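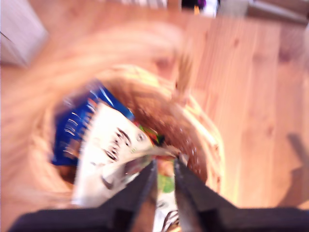

Re: [packroom] What the arm does to the rest of us

Ubaldo Ruggiero wrote:
> Assunta, could you tell the list how it's going over there with
> the arm? Ferri are thinking of getting one for gift baskets and
> our packers have started asking me what they'd be doing all day.
> I said I'd find somebody who knows. Also, does it do the cans?
> Ubaldo

Hi Ubaldo, hi all,

I can tell you what I'd be doing all day, because I'm doing it. I started at Clellus packing baskets by hand. There were 4 of us on the baskets then and there are 4 of us on them now, which will disappoint anyone who was promised drama. Two still pack. The other two of us "supervise," a word that came with a lanyard and no money until June, when we made a fuss.

The job itself is dull to describe. Snack packets come out of a cardboard box and go into a wicker basket. A person does it while talking about her sister's divorce. The arm does it in silence and takes the matter very seriously.

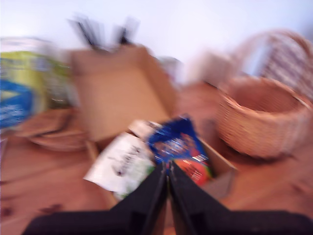 Going into the box for the packets, basket waiting on the right.

What changed first was the box. I used to get one with everything thrown in any old way and fish around with one hand. Now somebody has to open it properly, fold the flaps out of the way and put it where the arm expects it. So part of my skilled trade is now flap management. I've gotten good at it.

The second thing was the pace. Our old supervisor at Etis used to walk past and sigh if you slowed down. The arm doesn't sigh, but it doesn't stop for a chat either, and you find yourself keeping time with it. We asked for a rule that whoever is minding it gets 20 minutes away from it mid-shift, with the thing switched off and no catching up afterward. Get that in writing before it arrives. We got it in writing after, and it took a lot longer.
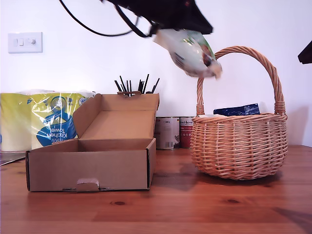 Crinkly wrapper on its way over the basket.

Third, the wrappers. Anything soft and shiny needs watching, and the watching is more tiring than the packing was — your hands have nothing to do and your eyes have everything. Two of ours went back to hand packing for exactly that reason. Management had assumed everybody would want the sitting-down job.

On what it's good for: my wrists. I had a brace on the right one for most of last year and it now lives in a drawer. I'd be lying if I left that out, much as I'd like to keep the complaints tidy. 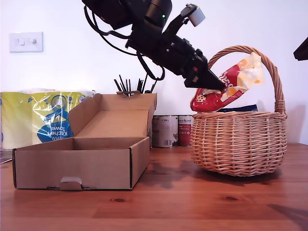
A snack bag at the rim, under the handle.

Those handles, by the way. Ask Ferri what shape of basket they use. A tall handle looks lovely on a gift and is one more thing to get around. There was talk here of switching to Hustik trays, until sales pointed out that people pay for the handle.

As for the cans, we do those ourselves. So far I haven't heard a plan to change that, and I haven't gone looking for one.

If your packers want to come and stand next to it for a morning, send them over, two at a time. Tell them to bring questions about pay grades as well as about the arm. I have more to say on the first.

Assunta Bortolotti
Clellus, basket line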